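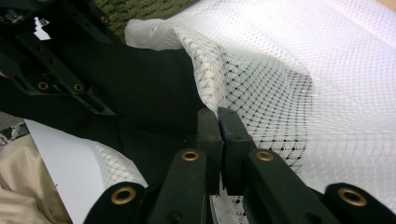
Figure 1. Fingertips closed on a fold of white mesh netting.

House Rules for Hand-Held Gripper Work with Cloth
Spring project report, Illey College, Applied Robotics
Rocío Flores

1. How the project started

When I joined the Steltgate lab group in March, I thought my project would be about teaching a robot to do the laundry. I still like that idea very much! But in my first two weeks of recording with the hand-held grippers I kept running into a smaller question, and it ended up taking over my whole term. Each of us was doing the same task in a slightly different way, and we were all sure that ours was the normal way. One person let go of a garment in the air, another laid it down first, and a third (me) would tug at the cloth a second time whenever I felt the first grip had been a bit clumsy.

The group had a safety sheet for the robot arms, which is thorough and which I have nothing to say against, but there was no written practice for the person holding the grippers. My advisor suggested I write one, try it on real sessions, and report what happened. The result is nine rules, which we call the Brarkinov rules after the shared folder they live in.

2. What I looked at first

Before writing anything I went back through the older recordings, 1224 of them, and marked every one I would have hesitated to give to somebody else for training. I ended up with 535 marks, a good deal more than I expected, and I should say that plenty of them were my own. Most had to do with the start or the end of a task: a gripper already moving when the recording began, or a bag put down in one spot in one take and somewhere else in the next. Mesh was the hardest material by a long way. It folds over itself, it lets you see what is behind it, and in bright light the grid can wash out until it is hard to tell one layer from the next.

3. The rules

Rule 1. Clear a path on the floor before you pick up the grippers. Look down at your cables and make sure you are not standing on them or over them.

Rule 2. Check the fingertips at the start of every session. Wear is fine, but write it in the log, with a note on which side.

Rule 3. Begin with both grippers open and still. Wait one slow breath, then move.

Rule 4. Close on cloth only where your own fingers are not. It sounds obvious until you are trying to straighten a stubborn corner and reach in with a free finger.

Rule 5. On thin or open fabric, take a fold and close slowly. A single layer of netting slips easily, and a hard pull can tear it.

Rule 6. With zippers, keep one gripper on each side of the opening and settle both grips before anything gets pulled.
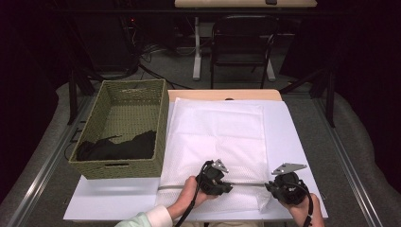 Figure 2. Mesh laundry bag on the white table, with one gripper in each hand and the zipper track between them.

Rule 7. If a grip fails, leave the failure in. Go on from where the cloth is, or stop and label the take. Please don't quietly fix it by hand.

Rule 8. Keep people out of the recordings unless they have signed the Eide form, and that includes anyone who only wants to pass behind the table.

Rule 9. Stop when your wrists are tired. The log has a box for it and there are no follow-up questions.

4. Trying them out

We used the rules for 4 weeks, mostly from 2 p.m. until dinner. Rules 1 and 3 became habit almost right away. Rule 7 was the one we argued over, because it feels so wrong to leave a fumble where others can see it - I redid takes twice myself before I got used to it. Rule 6 had to be rewritten. My first version said which hand should go first, and our left-handed member very kindly pointed out that I had written it for myself.

I did not collect enough sessions to claim that the recordings are better, and I would be glad if someone took that up next year. What I can say is that our logs are easier to read, and that new members have been able to start from the sheet without one of us standing beside them the whole afternoon.

5. Left to do

Rule 2 needs a proper scale for wear, probably with sample pads to compare against. Rule 5 was written with netting in mind and should be tested on knits. I would also like to bring the two documents together, the safety sheet and mine, so there is just one page to pin up by the door.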